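About Prerkley Books

Prerkley Books publishes chapter books and early readers about animals, for children who have just started reading on their own and want to keep going. We are an independent publisher in Sadudley. We have 124 titles in print, and most of them have a dog, a horse, a goat or a bird somewhere on the cover.

The company was started by Nicanor Serrano, who had taught second grade and kept a shelf of animal stories at the back of his classroom. The books that came back with bent corners were the ones he bought more copies of. When several of them went out of print he wrote to the authors and asked if he could put them out again. Two said yes. Those first reprints were sold from a folding table at the Sadudley fall book fair, and both are still on our list.

What we publish

Our books fall into a few groups. The early readers are short, with large type and a picture on every spread. The chapter books run longer and have black-and-white drawings at the head of each chapter. We also do a small number of nonfiction titles on caring for animals, which are checked by a working vet before they go to print. 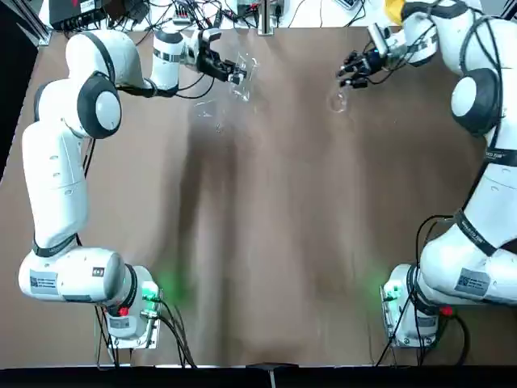

Every book is laid out by hand before it goes to the printer. We print the pages at full size, trim them and put them down in order so that the editor, the designer and the illustrator can walk along the story together. It takes a good deal of room. A large brown tabletop like this one suits the job, as white pages show up well against it and you can see right away where two dark pictures have landed side by side. Changes are marked in pencil and the pages go back to the designer the same afternoon.

We read each manuscript out loud at this stage too. A sentence that looks fine on paper can be hard work for a seven-year-old, and the easiest way to find it is to hear someone trip on it.

The Ccori books

Our best-known series is about Ccori, a young llama who carries supplies up a mountain road and doesn't always agree with the people leading her. The first book was planned as a single title. Readers wrote in asking what happened at the bridge, so there was a second, and the series has gone on from there. Each book can be read alone. If you do want to read them in order, the order is printed inside the back cover.

Teachers often ask about reading level. The Ccori books get slightly harder as the series goes along, with longer chapters and a few more new words in each. There is a word list at the back of every one.
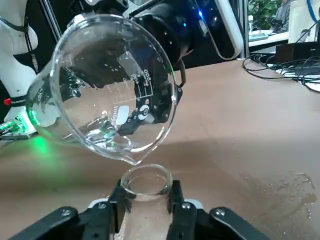
The series is also available in large print and as audio. The audio editions are read straight through with no music or sound effects – we tried it with hoofbeats once and the children who tested it found them distracting.

Hultitz

Hultitz is our imprint for older readers, from nine or so and up. The stories are still about animals, but they are longer and some of them are sad. We put a short note for parents on the copyright page when an animal dies in the book. Some families want to know ahead of time and others would rather not, so we keep it off the cover.

Hultitz brings out two new titles a year, one in March and one in October. They come in hardcover first and in paperback the year after.

Schools and libraries

We supply 191 schools and public libraries directly. School orders can be made with a purchase order, and we don't ask for payment until the books have arrived and been checked. Library bindings are available for most of the list. If a title you need is not shown in that binding, ask us, because we sometimes hold a few copies that aren't in the catalog.

Classroom sets come with a teacher's guide. The guides have discussion questions, a page on the animal in the story and a writing activity. They can be copied freely for use in your own school.
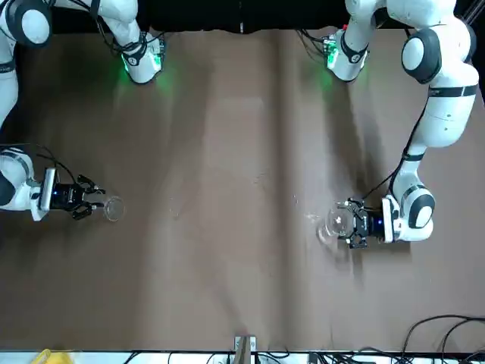

Submissions

We read new manuscripts from January through April. Please send the full text if it is an early reader, or the first three chapters and an outline if it is a chapter book. You don't need an agent and you don't need to find an illustrator. We choose the illustrator ourselves once a book has been accepted.

We are looking for stories where the animal behaves like an animal most of the time. Talking animals are fine if there is a reason for them. We get more stories about lost puppies than we can use, and very few about farm animals, rabbits or fish. Rhyming stories are not something we publish.

Illustrators can send samples at any time of year. Show us the same animal drawn in several positions, please, and at least one child.
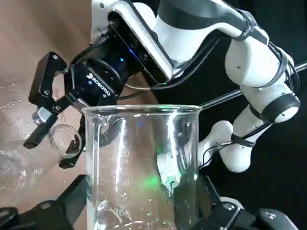 Replies go out by the end of the summer. Every manuscript is read by a person on our staff, and if we turn it down we try to say why in a line or two – though in a busy year the notes are short.

Visiting us

Our office is open to visitors in the afternoon, from one until four. There is a shelf of slightly damaged copies by the door at half price. School groups are welcome but need to arrange a time first, as we only have room for one class at a time.

For orders, permissions or general questions, use the form on the Contact page. Letters to Ccori should be sent to the office address, with the child's first name and a return address on the back. She answers all of them.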